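How does a robot know where the bowl is?

Quick one today, kids, lots to get through. Robots. Not the walking talking kind from movies. The kind that is one arm, bolted down, picking up stuff. And really we're talking about the part you can't see. The software!

Software = the instructions. The arm is just metal and motors. Without software it does nothing. Hangs there.

So. Four jobs. Looking, planning, moving, checking.

## Job 1: Looking

Grown-ups call this *perception*. Fancy word for "figuring out what's there."

A camera gives the computer a picture. But a computer doesn't see a cup. It sees numbers. Tiny dots, and each dot has numbers for how red, how green, how blue. A small picture, say 48 dots wide and 48 dots tall, is already more than 2,000 dots! And most cameras make pictures way bigger then that.

So the software has to go from dots to "cup." It hunts for edges. It hunts for patches of the same color. Then it makes a guess. Yes, a guess! Usually comes with a score, like "pretty sure" or "hmm, not so sure."

Things that make the guess hard:

- Shiny stuff. A bright spot on a bowl can look like a separate thing.
- Hiding. If one cup is behind another, the software gets only a little strip to work with.
- Same colors. Green cup in front of a green bowl. Where does one stop?
- Shadows. A shadow has an edge too.

You're great at this, by the way. You were good at it before you could talk. Took people a very long time to get computers even sort of OK at it.

## Job 2: Planning

OK, the software knows (thinks it knows) where the bowl is. Now how to get there?

Try this. Put a cup of water on the table and some toys around it. Touch the toy at the back without bumping anything. Your elbow went up, right? You didn't think "elbow up." It just went.

A robot has to work that out. Every joint, every bend. Planning software tries a path, sees if it would crash, throws it out, tries another. Might test 1,000 paths before the arm budges. All pretend, all inside the computer.

And where to grab? Big question. Bowls are wide. Most grippers have fingers that can't open wide enough to go around the whole thing. So the plan is often: pinch the rim. One finger in, one finger out. Like you'd hold a potato chip. 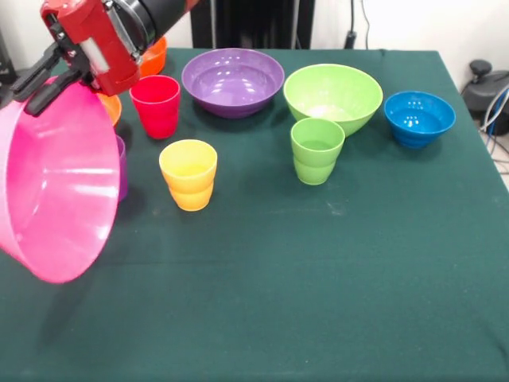 Elikem Agyeman wrote in to ask why the software can't just remember one good grab and use it every single time, which would save all that planning.

Good question Elikem! It can, a bit. Some programs keep a list of grabs that worked before. But move the bowl a hand's width to the left and the old path might go smack through a cup. Turn the bowl upside down and the rim is on the table. Old grab, new problem. So lots of software does both: starts from a grab it knows, then fixes it up to fit what's there now.

## Job 3: Moving

This one's called *control*. The plan says "go here." Control makes it happen, little bit by little bit.

Go a tiny bit. Check where the arm is. Too far? Pull back. Not far enough? Push on. Check again. Over and over, many times every second. It's a loop. Round and round.

You do it too, walking along a curb. Wobble left, lean right. Wobble right, lean left.

Squeezing needs control as well. Too soft and the bowl slips. Too hard and a paper cup gets squashed flat. Some grippers can feel how hard they're pushing, some can't, and then the software has to be extra careful about how far it closes the fingers.

## Job 4: Checking

Did it work? Is there a bowl in the fingers or just air? Software looks again. If no bowl, go back to Job 1. Start over. No crying.

## Your turn

You need 3 people. One is the Camera, one is the Planner, one is the Arm.

1. Put bowls and cups on a table. Plastic ones please!!
2. Arm wears a blindfold.
3. Planner turns around, back to the table. No peeking.
4. Camera tells Planner what's there and where. Words only.
5. Planner tells Arm how to move. "Forward a little. Stop. Down. Pinch."
6. Arm does exactly what Planner says. Exactly. Even if its silly.

Swap jobs and go again. See which words work best. "Over there" is terrible. "Two inches left" is much better.

Béla Vincze's class, I want to hear how your go at this went. Write in. Next time: how robots put things in a stack.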